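Utensil Storage and Worktop Inspection - Demonstration Kitchen, Stason Building, Lostevville
Form 51, revised September
Completed by: Subramaniam Site Services

Items are marked OK, ACTION or N/A. Comments are required for every ACTION.

1. Worktop

1.1 Table level, no rocking under hand load - OK
1.2 Frame joints tight - OK
1.3 Surface covering flat and secured - ACTION
Comment: Tape on the covering board to be checked at each corner and renewed where the edge lifts. Marks on the board to be wiped with mild detergent. Replace the board if they remain after two cleanings.
1.4 Clear margin of 4 inches between stand base and table edge - OK

2. Utensil stand

2.1 Base sits flat, no wobble - OK
2.2 Pole tight in base - OK
Comment: Turned by hand, no play. Retighten at next inspection regardless.
2.3 Hook free of burrs and sharp edges - OK
2.4 Load on stand within site limit of 700 grams - OK
Comment: Limit applies to the total of all utensils hung, wet weight.

The stand has a round stainless-steel base and a single thin pole. Long-handled utensils hang low on a stand of this type, so the head of each one is to be checked for clearance above the table as well as for condition at the handle end. 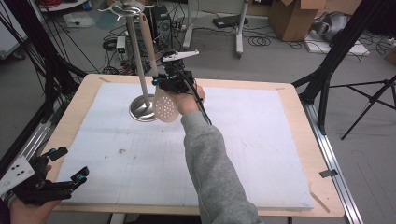
Photo: Fekau / Utensil stand and perforated spatula

3. Utensils

3.1 Perforated spatula: holes clear of residue - OK
3.2 Perforated spatula: no cracks between holes or at the neck - OK
Comment: Check the neck under good light. Fine cracks are hard to see on beige.
3.3 Handles straight, hanging point intact - OK
3.4 Utensils dry before hanging - ACTION
Comment: Water spots found on the stand base at 7 a.m. Dry utensils on the rack first. Wipe base and pole at close.
3.5 Discard record up to date - ACTION
Comment: Last entry has no item number. Ladle 77 is missing from the drawer and is not listed as discarded.

4. Floor and access

4.1 Floor dry, no loose mats - OK
4.2 Cables and stand legs kept out of the walkway - OK
4.3 Handwashing sink reachable without moving equipment - OK
4.4 Step stool present - N/A

Open actions: 1.3, 3.4, 3.5. Items 1.3 and 3.4 to be closed before the next class. Item 3.5 stays open until the ladle is found or written off.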